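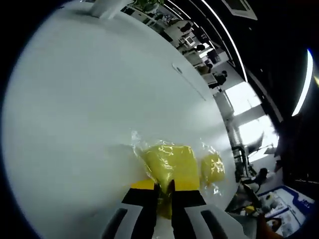 The firm Hakum opened its office to visitors for one afternoon in November, and I went because my sister works in a packing plant and I wanted to know what she should expect from the future. I had prepared myself for a big machine behind a fence. What I found was a white table, and on it a hand-held gripper with two fingers, which a person carries like a tool. When I arrived, the fingers were pressing into something bright yellow in crinkled plastic, with a second yellow piece lying close by. At the desks beyond, people sat in front of their monitors and paid no attention to us.

Sosina Yimer leads the small group at Hakum that works on handling of soft goods. She told us that a box is easy, and that the trouble begins with everything a shop sells in a bag.

"A bag has no fixed shape," she said. "You pick it up and it is already a different object."

Her group calls the project Pekano. The idea is that people do the task by hand many times, with the gripper, and the records of these movements are later used to teach a robot arm. The arm itself was not part of the visit. Some of the guests were disappointed by this, and I heard one man ask twice when the robot would come. I was content with the gripper, because I could follow what it did.

Yeshi Kahsay gave the first explanation and then let the visitors try. Each of us had 2 minutes. It looks simple, and for the first attempts it is very hard! You want to squeeze, as you would with your own hand, but you feel almost nothing of the bag through the tool, and so you must look carefully and close the fingers slowly. My first bag slid away from me. With the second I had more luck -- or more patience.

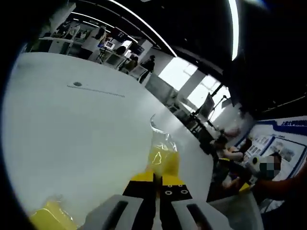

A clear plastic bag with yellow contents, held upright between the tips of the gripper at the Hakum open day.

Kahsay said that a new person on the project needs 60 tries before the movements become calm, and that the early tries are kept also. A robot should learn from hesitation too, in her opinion. Yimer does not fully agree with this. She would prefer to keep only the clean ones, and the two of them discussed it in front of us, politely, for longer than was planned.

The group has 13 kinds of packages in its collection at present, and wants to reach 200. The next ones will come from Meireles, a wholesaler of dried foods, who has promised to send bags of beans and rice in several sizes. Rice, I was told, is worse than beans. It runs to one corner when the bag is lifted, and the weight goes with it.

I asked Yimer the question of my sister. She did not give me a quick answer, and I respected that. She said that the plants she visits have trouble finding people for the night shift, and that this is where she expects the first arms to be placed. For the day shift she could not say. When I telephoned my sister in the evening, she was mostly interested in the rice.

A trial with one arm is being prepared in the packing hall at Dondano, where it will move bags from a table into open boxes. Hakum intends to receive visitors there also, when the hall is ready, and groups may write to the office to ask for a place.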